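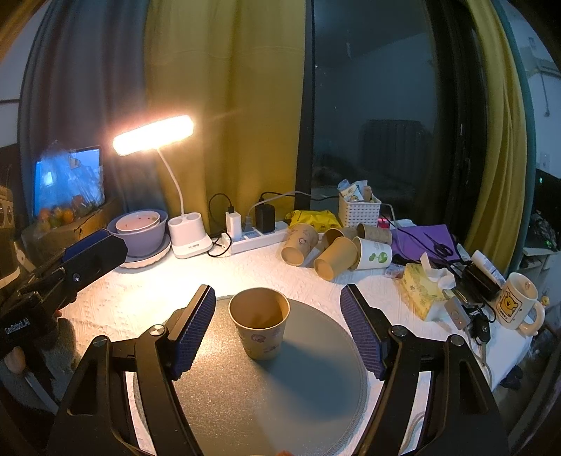
Taller en casa

Pinza de mano, segunda tanda: vasos de papel

La primera tanda la hice con objetos rígidos y no enseñó gran cosa. Un bloque macizo se deja coger de casi cualquier manera: cierras, aprieta, levantas. Con el vaso de papel la pared cede antes de que la muñeca note nada, y entonces aparecen los defectos de la mecánica y los míos.

El proyecto, para quien llegue por primera vez, se llama Dimby en mis carpetas. La idea es grabar demostraciones con una pinza que se sujeta con la mano, con la cámara montada en la propia herramienta, y usar después esas secuencias para ajustar una política de agarre que correrá en el brazo. El brazo todavía no entra en esta entrada. Sigue con la base sin atornillar y lo dejo para marzo si los rodamientos llegan.

Montaje

Mesa de escritorio con mantel blanco texturizado, que no quito por pereza y porque amortigua los golpes. Encima, una alfombrilla gris redonda que marca la zona de trabajo. El vaso de kraft se coloca de pie sobre ella, cada vez en un punto distinto, sin plantilla. Probé a marcar posiciones con cinta y fue un error: el modelo aprendió la cinta.

Los vasos de repuesto están en la misma mesa, a la derecha, casi todos tumbados. Hay kraft lisos, uno con dibujo y uno blanco con una planta verde impresa. El de los garabatos es el que más uso en esta tanda. La impresión da textura al seguimiento visual, y con el kraft liso el estimador de orientación gira sobre el eje vertical sin ningún criterio. En un objeto de revolución eso da igual para el agarre, pero ensucia las gráficas y me hace perder tiempo mirándolas.

El resto de la mesa es el resto de la mesa. Cargador, cables, tijeras, caramelos, las llaves del coche. Al principio despejaba todo antes de grabar y las políticas entrenadas así se venían abajo en cuanto dejaba una taza cerca. Ahora no recojo. Muevo cosas entre sesiones y ya está.

Mordazas

Las dos mordazas son negras, articuladas, con pastilla de agarre azul oscuro y superficie texturizada. Los tornillos de pivote asoman por encima de las bielas y son el punto que hay que revisar antes de cada sesión. Si se aflojan, la mordaza cabecea y la pastilla apoya por el canto. Con un bloque no se nota. Con papel deja una marca en la pared del vaso que luego se convierte en pliegue.

Apretar de más tampoco sirve: el movimiento se vuelve áspero y la mano compensa con un tirón al final del cierre. En la señal de apertura se ve como un escalón. He acabado apretando hasta que desaparece la holgura y retrocediendo un poco, con fijador de rosca de Bovia, el de resistencia baja. El de resistencia media me obligó a calentar el tornillo para sacarlo y no repito.

La apertura máxima sobra para el diámetro del vaso, y conviene que sobre. Mi costumbre era acercarme con las mordazas a medio cerrar, lo que ahorra recorrido pero empuja el vaso en cuanto la aproximación viene descentrada. Ahora el protocolo es abrir del todo, centrar, bajar y cerrar. Es más lento y los datos salen bastante más limpios.

Iluminación

La lámpara de escritorio es blanca, de cuello curvo, con luz cálida, y está al fondo. Produce una sombra larga sobre la alfombrilla, que se alarga hacia el lado derecho y hacia mí. Durante varias sesiones la traté como un problema y probé difusores de papel vegetal. Con difusor la sombra pierde borde, pero el sensor sube la ganancia y el ruido en las zonas oscuras empeora el emparejamiento de puntos entre fotogramas. Quité el difusor. Lo que hago es cambiar el ángulo del cabezal entre bloques para que la dirección de la sombra no sea constante.

De noche la ventana refleja la habitación, radiador incluido. Ese reflejo es peor que la sombra, porque contiene líneas rectas muy nítidas que se desplazan de forma incoherente con el resto cuando la cámara se mueve. El método de localización las toma por estructura fija y la trayectoria deriva. Hay cortinas, y lo correcto sería correrlas. De momento enmascaro la franja superior de la imagen en el preprocesado, con lo que pierdo también parte del fondo útil.

Sesión del domingo

Grabé 40 demostraciones con el vaso de garabatos y otras 40 repartidas entre los demás. Cada una consiste en aproximación, cierre, elevación corta y depósito en otro punto de la alfombrilla. Descarté 2 por pérdida de seguimiento. Otras 2 las he conservado aunque el vaso queda deformado al soltarlo, etiquetadas aparte, porque quiero ver si el clasificador de fallos las separa sin ayuda.

La sesión completa llevó roughly, perdón, no: llevó una tarde, contando las pausas para vaciar la tarjeta.

Datos y sincronización

El vídeo y la apertura de la pinza se guardan en ficheros separados y se alinean después con Urard, el script que escribí el año pasado para otra cosa y que nunca he limpiado. Busca el primer cierre completo en ambas señales y aplica un desfase constante. Funciona mientras el reloj no derive dentro de la toma. En tomas cortas no he visto deriva apreciable. En las largas sí, y por eso grabo cada demostración en su propio fichero aunque sea incómodo de nombrar.

El umbral de contacto lo saco de la derivada de la apertura, sin sensor de fuerza. Con papel la transición es blanda y el umbral que usaba con bloques detecta el contacto tarde, cuando la pared ya está hundida. Lo he bajado y he añadido un filtro de mediana antes de derivar. Quedan falsos positivos durante la aproximación si la mano tiembla.

Pendiente

Imprimir unas pastillas más anchas con la trama orientada en horizontal. Tengo filamento flexible de Vávra sin abrir, pero la última bobina absorbió humedad y salió llena de hilos, así que primero toca secarla.

Correr las cortinas.

Repetir el bloque de kraft liso con la cámara un poco más inclinada hacia las puntas. Con el ángulo de ahora el borde del vaso tapa el contacto en las aproximaciones altas.

Reescribir la parte de Urard que nombra los ficheros, que falla si hay un acento en la ruta.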